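**Looking after the two-arm cell, a thread** (22/11/2019)

**1/** Right, a few of you asked what I do all day with the little cell in the Suvulley workshop, so this is a thread about setup and upkeep. I love this job and I will go on a bit!

**2/** The basics: two arms, both bolted by their black mounting plates onto one aluminium rail, facing into a small walled workspace. We call the cell Naken. The job this month is a packing one, bottles and a canvas tote bag, and it's a lovely fiddly thing to get right.

**3/** First task every morning is the rail bolts. I go along with the torque wrench before anything gets power. In February we had a plate creep by 2 mm over a week and I spent three days blaming the software (sorry again, Macarena).

**4/** Macarena Ibarra wrote our checklist, by the way. It has 30 lines and I used to moan about it. Now I've got a laminated copy on the wall and a spare in my bag.

**5/** Cable conduit next. It's the black corrugated stuff, and it needs a proper generous loop at the elbow. Too tight and it tugs on the wrist at full reach, too slack and it flops down into the work. I move each arm by hand through its whole range with the power off and just watch the loop. Very soothing, would recommend.

**6/** Someone asked about ties. Hook and loop straps, never zip ties! Zip ties bite into the conduit and you can't shift them along when you change your mind, and you will change your mind.

**7/** Then power up and look for green on both arms. If one stays dark I go straight to the connectors at the base. Nine times out of ten somebody has leaned on one while wiping down.

**8/** Gripper fingers: wipe with a barely damp cloth, dry them, check the screws, then open and close them a few times and listen. A healthy gripper has a soft even whirr. A gritty sound means it's coming off and going on the bench, no arguing.

**9/** The camera above the wrist sits in a printed bracket. I'm so fond of these brackets. We're on version 11 from Janevski, who prints them for us, and this one finally lets you get a hex key in without taking the whole camera off. Whoever thought of that, thank you, I owe you a cake.

**10/** After any bracket change you redo the camera calibration. Yes, even if you "only loosened it". I have tried getting away with it. The gripper closed on thin air beside a bottle, over and over, terribly confident.

**11/** Floor! Bits collect between the arms and I never get all of them in one go. Soft brush towards the front, then a hand vacuum, with the arms powered down. Don't blow it with the air can, you're only sending it into the joints.

**12/** Log from the last stretch: 856 cycles between gripper strip-downs. I'm really chuffed with that. The old Zatham cell needed its fingers off far more often, though to be fair it was handling gravel samples.

**13/** Where Naken stands now: both arms live, tote at the back with three bottles in, the orange pump bottle still out beside it on the marble-patterned floor. I'm very taken with the flowery wallpaper too. 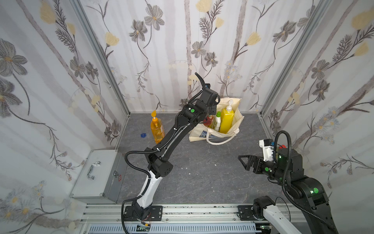
**14/** Next up is the left wrist. I want to regrease it and swap the conduit clamp for a wider one, and I'll post the steps as I go. If you've got a favourite clamp, send it my way, I've got a drawer full of ones I don't like.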